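Treveo Hand-Held Teaching Gripper: Notes After 629 Demonstrations

The Treveo records a task as you do it by hand, with no arm attached. Setup took under an hour. Mapping held up well over long sessions, though it drifts when the operator turns quickly.

Grip width is logged cleanly down to thin stock. Trigger travel is long, and my forearm tires before the battery does. The export tool rejects any take over 2,000 steps and doesn't say which one it rejected.

Small metal parts are the hard test. The yellow pads on the fingertips are replaceable, and mine needed changing after 500 grasps. For cylinders and flat rings on a bare tabletop, approach slowly and keep both fingers level. 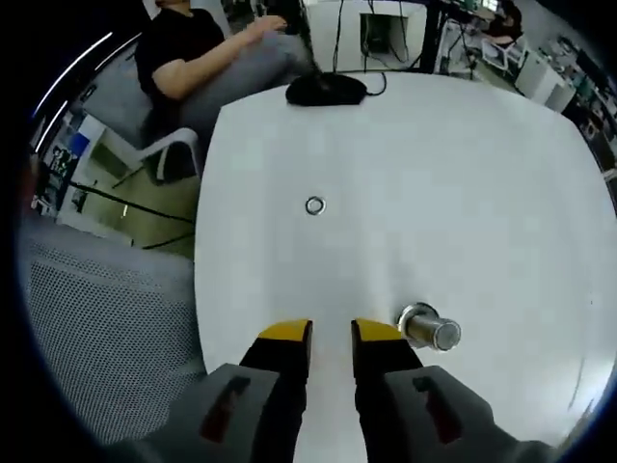
Mariama Wumbei: We got fewer rejected takes by teaching the ring and the cylinder as separate tasks. Did you try that before changing the pads?

Not yet. It's next on the list, with the trigger spring.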